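食器整理タスクの模倣学習データ、エピソードの切り方について
掲示板トップ > マニピュレーション > データ収集

1 名前: sipos_arm 投稿時刻 14:05
プラスチック食器(ボウルとカップ)を卓上で整理するタスクの遠隔操作データを集めている。単腕、2指グリッパ、固定カメラ。収録済みは279エピソード。そのうち101本が、ボウルの縁をつまんで持ち上げ、別の場所に置く動作を含む。
相談はエピソードの区切り方。現状は1回の把持から解放までを1本としている。片付け全体を1本にした方がよいという意見が内部にあり、決めかねている。

2 名前: wamo_k 投稿時刻 14:31
方策の構成による。アクションチャンクを出すタイプで言語条件付きなら、把持単位で切って指示文を付ける方が扱いやすい。全体を1本にすると、途中の操作者の迷いがそのまま入る。

3 名前: 緑布 投稿時刻 14:48
反対。把持単位で切ると、次にどれを取るかの判断がデータから消える。全体で録って、後から境界にタグを打てば両方使える。逆はできない。

4 名前: sipos_arm 投稿時刻 15:10
>>3
後からのタグ付けは工数が問題になる。試しに2人で同じ記録に境界を付けたら、持ち上げ開始の判定が揃わなかった。グリッパの開閉信号で自動化する案もあるが、縁の把持では指が閉じきる前に器が動くことがあり、信号と見た目の時刻がずれる。

初期配置は毎回変えている。色も大きさも混在させ、カップは単独で立てる場合、重ねる場合、ボウルの中に入れる場合を作る。机は濃い緑の布で覆ってある。

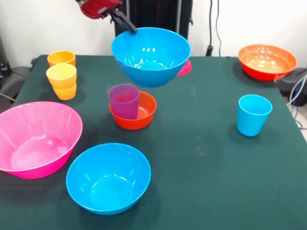

配置の記録は文章で残しているが、書式が人によって違う。Dudásの記録は「青ボウル、手前」、Bartaの記録は「青い深ボウル、ピンクの右隣」という具合で、検索に使えない。同色同形の器が複数あるとき、指示文がどちらを指すかも曖昧になる。

5 名前: wamo_k 投稿時刻 15:22
同色が複数ある配置では、指示文に必ず位置関係を入れるべき。「手前の青いボウル」で足りる。色だけの指示文は学習から外した方がいい。

6 名前: pesier_log 投稿時刻 15:40
外すのは早い。どちらを取っても正解という指示は実運用で普通に出る。曖昧フラグを付けて残し、評価側で両方を成功扱いにすれば済む。

7 名前: wamo_k 投稿時刻 15:46
>>6
評価はそれでいいが、学習では二峰性の行動になる。回帰損失だと中間に手を出す。拡散系なら許容できる。

8 名前: 緑布 投稿時刻 16:02
モデルの都合でデータを捨てるのは順序が逆だと思う。

それと失敗試行はどうしている? 縁から滑って落とした回、カップごと倒した回など。

9 名前: sipos_arm 投稿時刻 16:15
失敗は別フォルダに分けて保存し、279には含めていない。掴み直して成功した回は含めている。1本の上限は90秒で、超えたら打ち切り。

10 名前: pesier_log 投稿時刻 16:27
掴み直しを含めるなら、区間に印を付けておくこと。印がないと、空振りの動作まで手本として学習される。以前Clatadthorpeのセルで同じことをやり、器の手前で一度空を掴む癖が付いた。

11 名前: Barta 投稿時刻 16:50
記録の書式で名前が出た者です。「右隣」はカメラから見た右で統一しています。Dudásさんの「手前」は操作者側なので、基準が違います。先にそこを決めないと境界の話をしても揃いません。

12 名前: sipos_arm 投稿時刻 17:08
>>11
了解。基準はカメラ視点に統一する。
境界は>>3の案に寄せて、次の収録から全体を1本で録る。開閉信号で仮の境界を打ち、人手で前後を直す。既存分は把持単位のまま残す。曖昧な指示文の扱いは保留。

13 名前: wamo_k 投稿時刻 17:19
全体で録るなら90秒の上限も見直しが必要。器の数によっては途中で切れる。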